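Emptying the dishwasher and putting plates away
Household guidance from the Mesgate Residents' Handbook, kitchen section

This page sets out how the shared kitchen dishwasher should be emptied. It applies to all residents and takes 17 minutes at most.

Before you begin
Wait until the programme has ended and the door has been released. Wash and dry your hands. Fold the door down fully before pulling out either rack, and check that the floor beside it is clear.

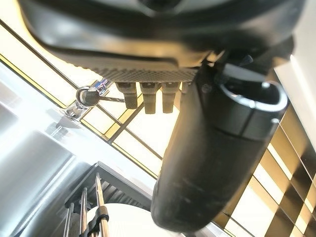 Kitchen guidance.

Order of work
1. Empty the lower rack first. Water caught in upturned cups will otherwise drip on to the plates below.
2. Lift plates by the rim, a few at a time. A stack should be no taller than you can hold steadily in one hand.
3. Inspect each plate on both sides. Anything still marked goes back for the next load.

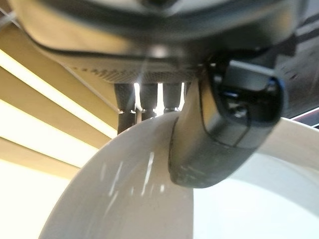 May plates be put away while they are still damp?
Damp plates should be left upright in a dish rack, or dried with a clean cloth, before they go into the cupboard.

Using the sink as a draining area
A dish rack may stand inside the sink basin, which keeps the worktop dry. Plates should be held upright over the sink while they are moved in or out, so that any water falls into the basin.

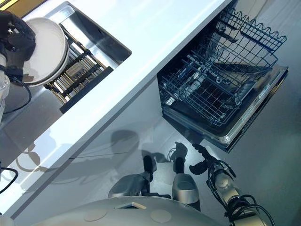

Photograph: Tanesell Home Services / Mesgate

Finishing
Pull out the upper rack and look along the tines for small items — teaspoons and lids are often missed. Once both racks are empty, push them in gently and leave the door slightly open to air the tub. Clean the filter after every 3 loads, following the maker's instructions.

Chipped plates should be set aside and reported to Glenys Stubbs at the household office. Please do not return them to the cupboard.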